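플렐라노, 손에 들고 쓰는 데이터 수집용 그리퍼 키트 ‘보텐트’ 출시
소프트 핑거와 광각 카메라를 한 손잡이에 통합… 가정용 조작 작업 데이터 수집 겨냥

2020년 12월 12일 – 로봇 주변기기 업체 플렐라노(Flellano)는 사람이 직접 손에 들고 물체 조작 과정을 기록할 수 있는 그리퍼 키트 ‘보텐트(Botent)’를 출시한다고 밝혔다. 보텐트는 로봇 팔을 설치하지 않고도 집기, 옮기기, 꽂기 같은 동작을 기록해 학습용 데이터로 쓸 수 있도록 만든 제품이다. 대학 연구실과 서비스 로봇 개발사를 주요 고객으로 한다.

키트는 손잡이가 달린 그리퍼 본체, 교체형 소프트 핑거, 광각 렌즈 카메라, 인식용 마커, 충전 거치대, 기록용 소프트웨어로 구성된다. 본체 무게는 카메라를 포함해 658그램이다. 작업자가 방아쇠를 당기면 핑거가 오므라들고, 놓으면 다시 벌어진다. 카메라는 손목에 해당하는 위치에 고정되어 있어 영상에 핑거와 작업대가 함께 담긴다.

플렐라노는 이번 제품에서 핑거의 형상과 재질을 새로 설계했다. 핑거는 표면이 무광인 연질 소재로, 접시처럼 얇고 단단한 물체나 빵처럼 눌리기 쉬운 물체를 같은 핑거로 다루는 것을 목표로 했다. 핑거는 공구 없이 분리할 수 있으며 마모되면 한 쌍 단위로 교체한다. 본체에 부착된 흑백 사각 마커는 영상 안에서 그리퍼의 위치를 계산할 때 기준점으로 쓰인다.

제품 개발을 총괄한 토마스 엔히크스(Tomás Henriques)는 “연구실에서 로봇 팔 한 대를 예약해 쓰려면 순서를 기다려야 하고, 팔을 옮겨 설치하는 데도 하루가 걸린다”며 “보텐트는 가방에 넣어 부엌이든 식당이든 가져가서 그 자리에서 기록을 시작할 수 있다”고 말했다.

플렐라노는 지난 4월부터 협력사 마인던스(Mindance)와 함께 식탁과 주방 환경을 중심으로 시험 운용을 진행했다. 작업 항목에는 식기 정리, 토스터 조작, 곡물 옮겨 담기, 수저 꽂기 등이 포함됐다. 두 회사는 작업대의 모양과 배경, 물건의 배치를 바꿔 가며 같은 작업을 반복 기록했다. 배경 천과 장식을 수시로 교체한 것은 특정 환경에만 맞는 데이터가 쌓이는 것을 막기 위한 조치다. 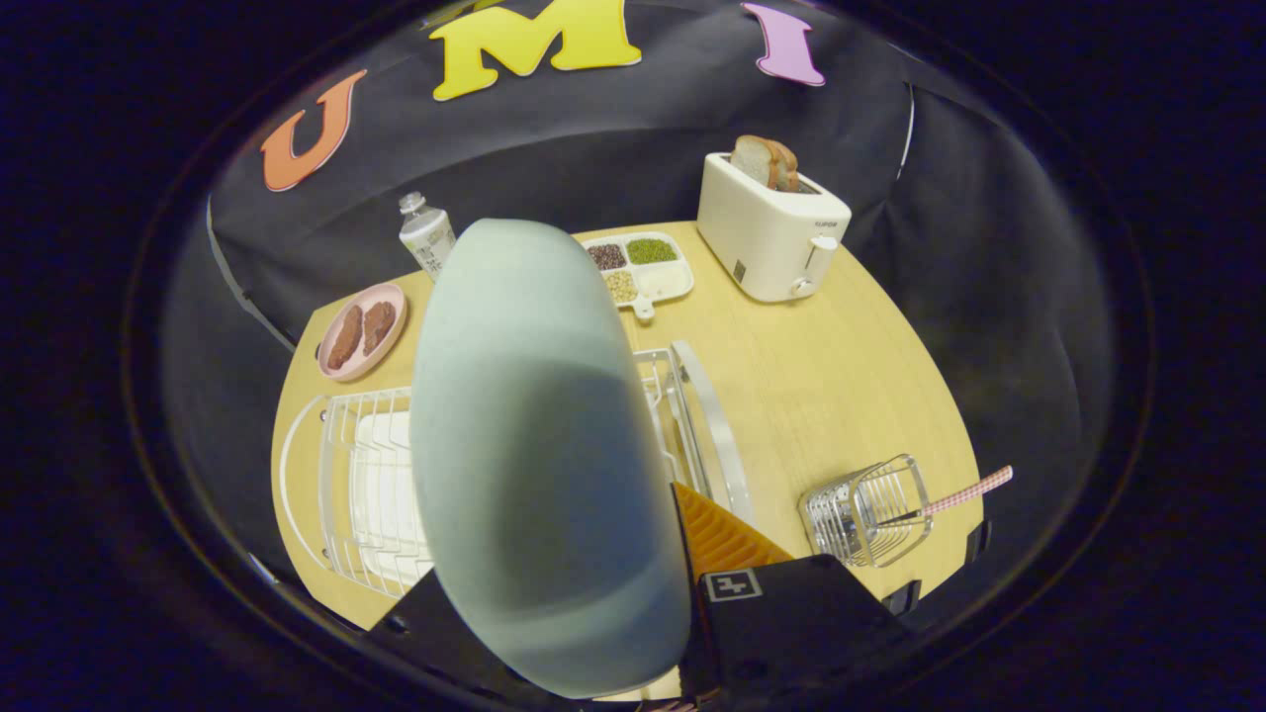 보텐트의 광각 카메라로 본 작업대. 토스터와 칸이 나뉜 트레이, 식기 건조대 등이 놓여 있고 앞쪽에 소프트 핑거가 보인다. (제공: 플렐라노)

마인던스 측은 시험 운용 과정에서 나온 요구 사항이 양산품에 반영됐다고 설명했다. 초기 시제품은 손잡이 각도가 가팔라 낮은 식탁에서 오래 작업하면 손목에 부담이 갔고, 양산품에서는 손잡이를 앞으로 눕혔다. 방아쇠 스프링도 약한 것으로 바뀌었다. 왼손잡이 작업자를 위해 녹화 버튼은 본체 양쪽에 하나씩 두었다.

함께 제공되는 소프트웨어 ‘벨로주(Veloso)’는 녹화된 영상에서 그리퍼의 이동 경로와 핑거의 벌어진 정도를 추출해 시간순으로 정리한다. 작업자는 녹화를 마친 뒤 화면에서 구간을 자르고 작업 이름을 붙일 수 있다. 추적이 끊긴 구간은 자동으로 표시되며, 해당 구간을 버릴지 다시 기록할지는 작업자가 정한다. 렌즈 왜곡 보정값은 출하 전에 본체별로 측정해 저장한다. 카메라를 분리했다가 다시 장착한 경우에는 동봉된 보정판으로 재측정해야 한다.

연속 사용 시간은 완충 기준 3시간 이상이며, 배터리는 교체할 수 있다. 녹화 파일은 본체의 메모리 카드에 저장되고, USB 케이블로 컴퓨터에 옮긴다. 무선 전송은 이번 버전에서 지원하지 않는다. 플렐라노는 무선 전송 기능을 후속 모델에서 검토하고 있으나 일정은 정해지지 않았다고 밝혔다.

사용상의 제한도 있다. 본체는 방수 제품이 아니므로 물을 틀어 놓은 개수대에서는 사용할 수 없다. 뜨거운 조리 기구를 핑거로 직접 집는 작업도 권장하지 않는다. 마커가 가려지거나 조명이 지나치게 어두우면 위치 추적의 정확도가 떨어질 수 있다.

보텐트는 단일 그리퍼 구성과 양손 작업용 구성의 2종으로 판매된다. 양손용 구성에는 본체 두 대와 동기화 케이블이 들어 있으며, 한 손으로 용기를 잡고 다른 손으로 내용물을 옮기는 작업처럼 양손을 함께 쓰는 동작을 기록할 때 사용한다. 단일 구성을 구매한 고객도 본체와 케이블을 추가로 구입해 양손용으로 확장할 수 있다. 두 구성 모두 교체용 핑거 4쌍을 기본으로 제공한다.

엔히크스는 “시험 운용에 참여한 작업자 대부분은 로봇을 다뤄 본 적이 없었다”며 “설명서를 짧게 줄이고, 처음 켜면 연습용 작업이 먼저 나오도록 한 것도 그 때문”이라고 말했다.

주문은 플렐라노 영업팀과 공식 대리점을 통해 받는다. 가격은 구성과 수량에 따라 다르며 견적 요청 시 안내한다. 교육 기관에는 별도의 할인율이 적용된다. 구매 전 시험 사용을 원하는 기관은 대여 프로그램을 신청할 수 있고, 대여 기간에 기록한 데이터는 모두 신청 기관에 귀속된다. 보증 기간은 본체와 카메라에 한해 2년이며, 소모품인 핑거와 배터리는 제외된다.

플렐라노 소개
플렐라노는 그리퍼와 핑거, 센서 마운트 등 로봇 말단 장치를 설계하고 제조하는 회사다. 연구용 장비 외에 물류와 식품 포장 분야의 맞춤형 핑거도 공급하고 있다.

문의: 플렐라노 홍보팀

관련 보도자료
플렐라노, 식품 포장용 연질 핑거 라인업 확대
플렐라노–마인던스, 주방 작업 데이터 공동 수집 협약 체결
벨로주 소프트웨어 시험판 공개, 구간 편집 기능 추가
보텐트 대여 프로그램 신청 안내
플렐라노, 소모품 핑거 회수 및 재활용 절차 변경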